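Shared Kitchen Cupboard and Crockery Check, February
Drarkemska House, second floor
Checked by: Hidayah Sitompul
Present: Paavo Saarela for the first half, until the phone rang

Kettle cord and plug – OK. A little grubby near the plug, so I wiped it while I was there.

Floor by the sink – OK. The mat has been turned over and lies flat again, thank you to whoever did that.

Shelf brackets – NEEDS WORK. Second bracket from the left has a bit of give in it. Paavo leaned on it and we both heard it! Please keep the heavy plates on the bottom shelf until the new screws come from Manninen.

Mugs, rims and handles – 19 checked, 2 set aside. I run a fingertip slowly round each rim and then hold the mug by its handle over a folded towel and give it a gentle wiggle. One of the retired ones had a chip right where you'd put your lip, and the other had a hairline crack at the top of the handle, which is the kind that lets go when the mug is full of coffee. Sointu Vuorinen is taking both for her seedlings, so they are going to a good home.
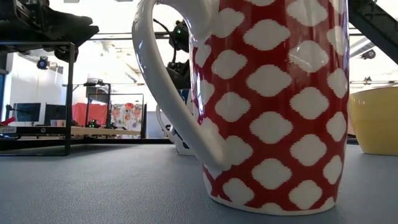
Is a mug still safe if the only rough part is the bare ring it stands on?
Usually it is fine to drink from, as long as the ring has no crack running up into the wall. It can scratch a table, though, so rub it down lightly or keep it on a coaster.

The red mug with the white diamonds stays in use, and I'm glad, as it's a cheerful thing on a dark morning. Patterned mugs do want a second look in good light – a fine crack can hide very nicely along the edge of a design, and glossy glaze throws back just enough shine to fool you.

Bowls – OK, all 9. Please stack them no more than 4 high. They were higher than that when I opened the door, and I had to catch the top one with my elbow.

Microwave plate – OK, and turning freely.

First aid box – PARTLY. Burn gel is there, small bandages are nearly gone. Sointu Suominen has put them on the list.

Next check: Elsa Jääskeläinen, who has the clipboard and the good flashlight.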